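Evie Staniforth
2025-02-13

I gave up my gas stove in January and switched to a single induction burner. A few people asked how it's going, so I'm putting it all in one thread.

Background: I rent a one-bedroom in Larkdale. The old stove was a four-burner gas range that came with the place. Two of the burners wouldn't light without a match, and the landlord wasn't going to replace it until fall at the earliest.

I asked if I could have the gas capped and use my own burner. She said yes, as long as the range stays where it is and I put it in writing. It took two emails. Rehema Biwott downstairs did the same thing last year and let me copy her letter.

Cost so far: $299. That covers the burner and the visit to cap the line. I already had one pan that worked and I bought the rest secondhand, so those aren't in the number.

Check your pans before you buy anything. If a fridge magnet sticks firmly to the bottom, the pan will work. If it slides off, it won't. My big aluminum stockpot went to my sister. My cast iron skillet was fine.

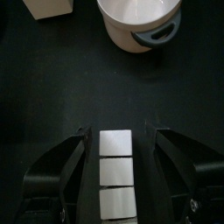
The first week I burned rice twice. Gas gave me time to walk away and come back. Induction heats the pan a lot faster, and my old habit of starting everything on high doesn't work anymore. I now start rice in the middle of the dial and turn it down as soon as it bubbles.

Eggs took the longest to get right. Low on this burner isn't a steady low. It pulses on and off, and you can hear it click. A heavier pan evens that out. In a thin pan you get one set patch in the middle and raw egg around it.

Things I cook less now: anything that needs two pots going at once. Pasta and sauce is the obvious one. I make the sauce first, put a lid on it, and then boil the water. The sauce is still warm when the pasta is done.

Things I cook more: soup, beans, oatmeal. Boiling water for 4 cups of tea is quick enough that I put the electric kettle in the closet.

Cleanup is the best part for me. Nothing bakes onto the glass, so it's one wipe with a damp cloth. The old grates used to soak in the sink overnight.

Noise: there's a fan, and it keeps running for a while after you turn the burner off. It bothered me at first. With the radio on I don't notice it.

Someone asked about power. Mine is on the kitchen counter outlet, and it will trip the breaker if the toaster oven is on at the same time. I learned that on day two. Check which outlets share a circuit before you decide where to put it.

Someone else asked about canning. I don't do it, so I can't say. Read the manual for your burner and your canner.

Would I go back? If I were feeding a family, I'd want a full range, gas or not. Cooking for one, I'm fine with this. I had 30 days to return the burner and I let the date pass.

Next I need to figure out what to do with the oven space. Right now it's full of baking sheets. If you've used a countertop oven in a small kitchen, tell me which size you got and whether a regular sheet pan fits.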